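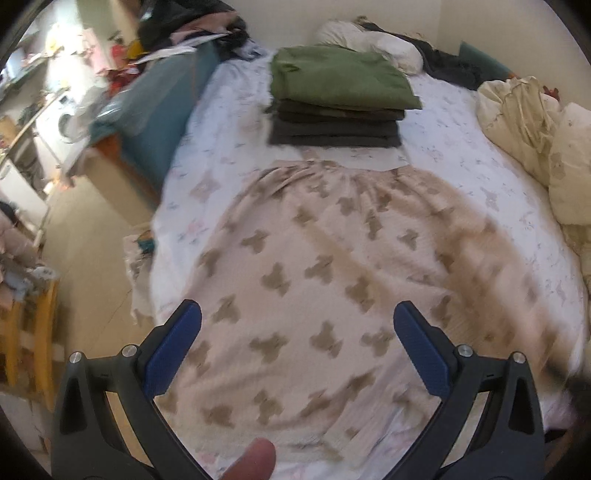 4. Die erste Aufnahme mit dem Fultik-Handgreifer

So, der Akku ist geladen, die Pads sitzen, jetzt geht es ans Aufnehmen. Ich schreibe dieses Kapitel so, wie ich es meiner Schwester am Telefon erklären würde, die hat nämlich mit dem Gerät angefangen, ohne irgendwas zu lesen, und mich dann zwei Abende lang angerufen. Wer die Miah-App noch nicht gekoppelt hat, blättert bitte zurück zu Kapitel 3.

4.1 Den Arbeitsplatz aussuchen

Für den Anfang empfehle ich Stoff auf einem Bett. Der fällt nicht herunter, geht nicht kaputt und macht keinen Krach, wenn man ihn zum zehnten Mal danebenlegt. Ein gemusterter Rock, ein Kissenbezug, ein Stapel gefalteter Sachen – alles gut. Ihr müsst vorher nicht aufräumen! Mir schreiben immer wieder Leute, sie hätten erst die halbe Wohnung geputzt. Bitte nicht. Ein Bett, auf dem noch Decke und Kissen herumliegen, ist genau richtig, und wenn die Kamera nebenbei die Küche mitnimmt, stört das die Auswertung überhaupt nicht.

Was vorher weg muss: Briefe mit lesbarer Adresse, Ausweise, Bildschirme, auf denen etwas Privates steht. Spiegel hängt ihr am besten ab oder zu.

4.2 Greifer halten und Finger prüfen

1. Nehmt den Griff in die Hand, mit der ihr auch schreibt. Der Daumen liegt locker am Hebel.

2. Drückt den Hebel einmal ganz durch und lasst ihn langsam wieder los. Die beiden Finger müssen sich gleichmäßig schließen und von allein wieder aufgehen. Bleibt einer hängen, klemmt meistens ein Faden im Gelenk (bei mir war es Katzenhaar).

3. Schaut euch die blauen Pads an den Fingerspitzen an. Die Rippen sollen nach innen zeigen, zueinander hin. Wer sie nach dem Putzen verkehrt herum aufgesteckt hat, merkt das spätestens bei glattem Stoff.

4. Tippt die Schrauben am schwarzen Rahmen mit dem Finger an. Wackelt eine, zieht sie mit dem beiliegenden Schlüssel handfest an.

Achtung: Handfest heißt wirklich handfest. Der Rahmen ist aus Kunststoff und verzeiht keinen Akkuschrauber. Vangelis Fragkou aus der Werkstatt bei Grastoton hat mir eine ganze Schublade mit gerissenen Fingern gezeigt, und ich soll es bitte fett drucken. Kann ich hier nicht, also lest den Satz einfach zweimal.

4.3 Das Bild in der App einrichten

1. Öffnet in der Miah-App die Vorschau. Das Bild ist stark gewölbt und an den Ecken dunkel, das gehört bei diesem Objektiv so. Gerade gebogene Bettkanten sind kein Grund, das Gerät einzuschicken.

2. Haltet den Greifer so über das Bett, dass unten beide Fingerspitzen zu sehen sind und zwischen ihnen der Stoff, um den es geht.

3. Schaut auf den unteren Rand. Wenn dort die Daumenspitze hereinragt, ist das in Ordnung, solange sie keins der Pads verdeckt.

4. Tippt auf »Bereit«. Die Anzeige wird grün, sobald die App beide Pads erkannt hat.

Hinweis: Bleibt die Anzeige gelb, fehlt fast immer Licht. Vorhang auf, Deckenlampe an, noch mal tippen. Im September habe ich abends angefangen und mich gewundert, warum gar nichts mehr ging – es war schlicht zu dunkel im Zimmer.

4.4 Aufnehmen

1. Startet die Aufnahme und haltet den Greifer zwei Sekunden still.

2. Fahrt ruhig auf den Stoff zu. Leichte Unschärfe an einer Ecke ist nicht schlimm, aber wenn das halbe Bild verwischt, wart ihr zu schnell.

3. Greift eine Kante, hebt sie an und legt sie dorthin, wo sie hin soll. Am Rock fängt man am besten am Bund an, der lässt sich besser packen als der weite Saum.

4. Öffnet die Finger ganz, zieht den Greifer ein Stück zurück und stoppt.

Ging etwas daneben? Nicht löschen! Danebengegriffene Versuche markiert ihr in der App mit »misslungen« und ladet sie trotzdem hoch. Fereshteh Mirzaei, die bei Grastoton die Daten sichtet, hat mich ausdrücklich gebeten, das hier reinzuschreiben.

Achtung: Greift nicht nach Stoff, der unter Spannung steht, also nichts, was fest unter der Matratze klemmt. Der Hebel schnappt sonst zurück, und das tut am Daumen ordentlich weh.

4.5 Hochladen und weglegen

Hochgeladen wird über WLAN, und zwar in euren Zondness-Ordner, den ihr beim Kauf des Sets bekommen habt. Lasst die App dabei offen. Danach die Pads mit einem leicht feuchten Tuch abwischen, trocknen lassen, den Greifer mit offenen Fingern in die Tasche legen. Geschlossen gelagert drücken sich die Rippen platt, und Ersatzpads gibt es nur im Paar.

Weiter geht es in Kapitel 5 mit Geschirr und anderen harten Sachen.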